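Zwischenbericht April - Ausstattung der Garderobe und des Hutfundus im Haus Guvholm

Liebe Förderinnen und Förderer der Drarnora-Stiftung,

wir wollten uns eigentlich schon ein bisschen früher melden, aber der Umzug des Fundus hat uns mehr in Atem gehalten als gedacht, und so kommt der Bericht nun erst jetzt, dafür hoffentlich umso ausführlicher. Vorweg ein großes Dankeschön! Ohne Ihre Zusage stünden unsere Hüte noch immer ineinandergestapelt in Umzugskartons unter der Treppe, und jedes Mal, wenn die Theatergruppe Galli einen davon gebraucht hat, musste der halbe Flur ausgeräumt werden (wer einmal dabei war, weiß, wovon wir reden).

## Was seit dem letzten Bericht geschehen ist

Der neue Fundusraum im ersten Stock ist bezogen. Die Wände sind gestrichen, die Fenster haben Rollos bekommen, damit die Sonne den gefärbten Filzen nicht weiter zusetzt, und entlang der Längswand stehen drei neue Regale, die wir mit vereinten Kräften aufgebaut haben. Das dritte musste noch einmal auseinandergenommen werden, weil wir die Rückwand verkehrt herum eingesetzt hatten - aber es steht jetzt gerade und wackelt auch nicht mehr.

Die Kartons sind bis auf einen kleinen Rest ausgepackt. Dabei sind etliche schöne Dinge wieder aufgetaucht, von denen wir dachten, sie seien beim Wasserschaden verloren gegangen: ein ganzer Schwung Strohhüte aus der Sommerproduktion, zwei Zylinder und die grünen Jägerhüte, nach denen wir lange gesucht hatten. Manche Stücke sind leider nicht mehr zu retten, vor allem bei den hellen Filzen haben die Motten gründliche Arbeit geleistet. Aussortiert haben wir trotzdem nur, was sich beim besten Willen nicht mehr aufsetzen lässt. Insgesamt umfasst der Bestand nun fast 600 Kopfbedeckungen, Hauben und Mützen mitgerechnet, und das ist deutlich mehr, als wir im Antrag angenommen hatten.

## Die Hutständer

Am meisten Freude machen uns zurzeit die Ständer. Im Antrag hatten wir noch Holzköpfe vorgesehen, so wie man sie aus alten Putzmachereien kennt, und die wären auch wirklich hübsch gewesen. Beim Ausprobieren hat sich aber gezeigt, dass sie sehr viel Platz wegnehmen und sich zwischen den Vorstellungen schlecht verstauen lassen. Wir haben uns deshalb nach längerem Hin und Her für Drahtständer von Suvach entschieden. Sie sind ganz schlicht gebaut, mit zwei übereinanderliegenden Ringen und einem senkrechten Stab, der oben in einer kleinen Schlaufe endet. Bestellt und geliefert sind 50 Stück, verteilt werden sie auf die Regale und auf die Garderobe hinter der Bühne.

Bevor ein Hut auf seinen Ständer kommt, wird er auf dem Tisch umgedreht und von innen angeschaut: Sitzt das Band noch, ist das Futter heil, hängt irgendwo ein Schildchen oder eine Schnur? Gerade bei den breitkrempigen Hüten lohnt sich das, denn die Krempen haben in den Kartons gelitten und sind oft ein wenig wellig geworden. Für solche Fälle haben wir uns ein kleines Dampfgerät angeschafft, und nach ein paar misslungenen Versuchen mit einem ohnehin schon ramponierten Stück trauen wir uns inzwischen auch an die besseren Hüte heran.
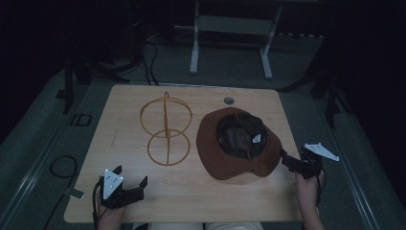
## Bestandsliste und Beschriftung

Parallel zum Einräumen entsteht die Bestandsliste. Jeder Hut bekommt eine Nummer, dazu eine kurze Notiz zu Farbe, Material, Kopfumfang und Zustand. Das klingt nach wenig, zieht sich aber doch, zumal wir uns bei den Farben nicht immer einig werden (wo hört Rostrot auf und wo fängt Braun an?). Wir haben uns nun auf eine kurze Farbliste verständigt, die am Regal hängt und an die sich alle halten sollen.

Vorhandene Etiketten im Innenband lassen wir grundsätzlich an Ort und Stelle, auch wenn sie auf der Bühne niemand sieht. Sie erzählen manchmal etwas über die Herkunft, und bei den gespendeten Hüten wollen die Familien oft wissen, was aus dem guten Stück geworden ist. Unsere eigenen Nummern kommen auf ein Stoffbändchen, das mit zwei Stichen befestigt wird und sich ohne Schaden wieder lösen lässt. Geklebt wird bei uns nichts mehr!

## Ausleihe

Noch vor der offiziellen Eröffnung haben wir einen kleinen Probebetrieb gewagt. Die Gruppe Galli hat für ihr Frühjahrsstück 31 Hüte ausgeliehen und vollständig zurückgebracht, worüber wir uns sehr gefreut haben. Gelernt haben wir dabei, dass die Transportkisten höher sein müssen: Die breiten Krempen stoßen sonst am Deckel an, und dann war das ganze Dämpfen umsonst. Neue Kisten sind ausgesucht, bestellt haben wir sie noch nicht, weil wir vorher den Stand der Mittel mit Ihnen besprechen möchten.

## Zu den Mitteln

Bei den Ständern sind wir unter dem Ansatz geblieben, die Rollos waren dafür teurer als veranschlagt. Unter dem Strich gleicht sich das ungefähr aus. Für die Transportkisten würden wir gern den Betrag verwenden, der ursprünglich für die Holzköpfe eingeplant war und durch die günstigeren Drahtständer übrig geblieben ist. Bitte geben Sie uns kurz Bescheid, ob Sie damit einverstanden sind oder ob dafür ein gesonderter Antrag nötig ist. Die Belege legen wir wie gewohnt gesammelt bei.

## Wie es weitergeht

- letzte Kartons auspacken und die Hauben durchsehen
- Bestandsliste abschließen und eine Kopie an Drarnora schicken
- Leihbedingungen auf eine Seite bringen, möglichst verständlich
- bessere Lampe über dem Arbeitstisch anbringen
- Termin für den offenen Nachmittag im Haus Guvholm festlegen

Zum offenen Nachmittag sind Sie natürlich herzlich eingeladen, und wer mag, darf auch gern etwas aufprobieren. Den Termin schicken wir Ihnen, sobald er mit der Bühne abgestimmt ist.

Mit herzlichen Grüßen und nochmals vielem Dank
Ihr Fundusteam im Haus Guvholm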